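Skedeso names its final singers as live shows move to Jonholm studio

2020-08-05

Singing contest Skedeso will go to air live for the first time this season when its finals begin in September, with the remaining contestants performing from a studio at the Jonholm centre and no audience in the building.

Production company Relness confirmed the arrangements on its website, along with the names of the performers who came through the auditions. The early rounds were recorded in contestants' homes, with the judges watching by video link.

Relness received 2410 entries for this year's series. Of those, 786 were asked to send a second song, and 48 were given a place in the televised rounds. The live shows will start with eight acts, and one will leave each week until the grand final.

Among the eight is Hema Nambiar, a pharmacy assistant and part-time choir leader who had not entered a televised competition before. Her slow version of an old country waltz was the most replayed performance of the third week, and two of the judges asked her to sing the last verse again without the backing track.

"I recorded it after work, quite late, and I was trying not to wake the neighbours," Nambiar said. "I did nine takes and sent in the second one. The rest sounded like I was thinking too hard."

She said she had been rehearsing with a pianist over the phone, which had meant learning to live with a delay on the line.

"You can't really follow each other. He plays his part and sends it to me, and I sing to that. It'll be strange to be in a room with a band again."

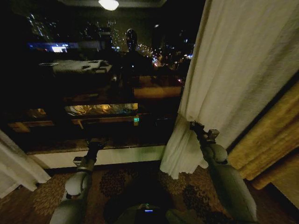 A sheer white curtain at a window, night.

The house band for the live shows will be Farías, the five-piece group that toured regional theatres last year and backed several acts in the previous Skedeso final. The band will be set up in a separate part of the studio from the singers, with screens between the horn players and the rest of the group. Backing vocals will be recorded the day before each show.

Contestants will live in serviced apartments near the Jonholm centre for as long as they remain in the competition. Rehearsals will be held one act at a time, and hair and make-up will mostly be left to the singers themselves, with advice from the program's stylists by video.

The themes for the opening weeks have also been released. The first live show will be a night of songs from the year each contestant was born. The second is set aside for duets, which will be sung from either side of the stage, and the third for film music. Original songs will be allowed from the fourth week on, a change from last season, when they were kept for the final.

Nambiar said she had already chosen her first song but was keeping the title to herself until the rights had been cleared.

"I've got a backup and I don't like it nearly as much, so fingers crossed," she said.

She will be up against a field that leans towards singer-songwriters. Three of the other finalists accompany themselves on guitar and one plays the harp. The only group left in the contest is a trio of cousins who were eliminated in the second round and brought back when another act withdrew for work reasons.

Voting will open at the start of each live show and close shortly after the last performance, with the result announced the same night. Viewers can vote through the program's app or by text message, up to 2 times for each act. In previous seasons there was no limit on votes by text, and the change follows complaints after last year's semi-final that large blocks of votes had come from a small group of phones. Relness said at the time that the outcome had not been affected.

The judges will return to one desk, which has been lengthened so they can sit further apart. They will no longer be able to save an act from elimination. If two acts finish level on votes, the one with the higher total from the previous week will go through.

The winner will receive a recording contract and studio time with members of Farías, who will also help to arrange the winner's first single. It is due for release the morning after the grand final. The runner-up will be offered a support spot on the band's next tour, the dates of which have not been set.

Fans who held tickets for the cancelled audience auditions will be refunded automatically. Relness said anyone who had changed bank cards since booking should contact the box office where the tickets were bought. There are no plans to sell tickets to the final, although a public concert with all eight acts is being considered for next year.

A one-hour special looking back at the home auditions will be shown the week before the first live show. It will include several performances that were left out of the earlier episodes, among them Nambiar's second song and the harp audition in full.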